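How to Do a Gel-Look Manicure at Home Without a Lamp

I've been painting my own nails since high school, and it took me an embarrassingly long time to get a finish that lasts past the second day. My friend Carleen Ellery finally sat me down at her kitchen table in Saltside and showed me how she does hers, and I've stuck with it ever since (thank you, Carleen!).

What you'll need: a glass file, remover, cotton pads, a base coat, your color, and a thick, shiny top coat. I use the Psarras one, but any plumping top coat will do.

Step 1. Clean and shape
Take off every bit of old polish, then file in one direction only. Wash your hands and wipe each nail again with a little remover, even if it looks clean — hand cream loves to hide along the sides.

Step 2. Base coat
One thin layer, and run the brush along the tip of the nail as well. Give it 4 minutes.

Step 3. Color
Three strokes per nail: middle, left, right. Two thin coats beat one thick one every time, and please wait 8 minutes between them. I put on a podcast and keep my hands flat on a towel so I'm not tempted to go digging in my purse.
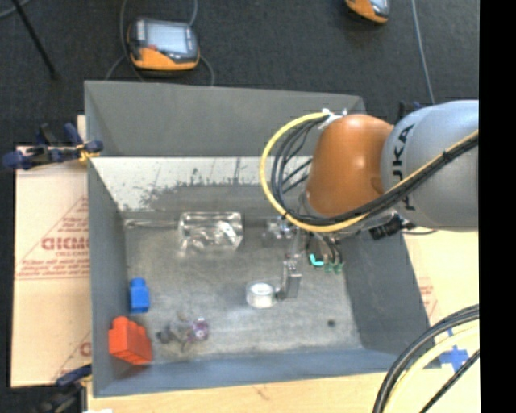
Step 4. Top coat
Load the brush a bit more than you think you should and let the polish float over the color without pressing down. Cap the tips again. Add another layer on day three and you'll get the shine right back. I wore a dark plum this way for a whole week in August, dishes and all, and only chipped one thumb.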